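Spyros Nikolaidis wrote:
> Has anyone gotten past demos on putting groceries away?
> Koval claims almost 70 percent unattended.

Depends on the item mix. Our log at Trotow covers 512 picks. Rigid round produce is fine with two fingers. Leafy stuff is the bottleneck: the grasp point moves when the leaves fold. I would not call it a solved chore, and cycle time is still well behind a person.

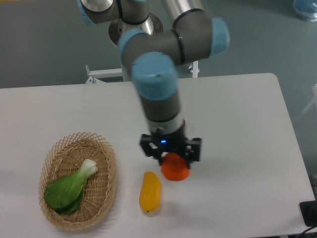

Small orange fruit in the gripper, bok choy in the basket.

Can Koval share failures per item?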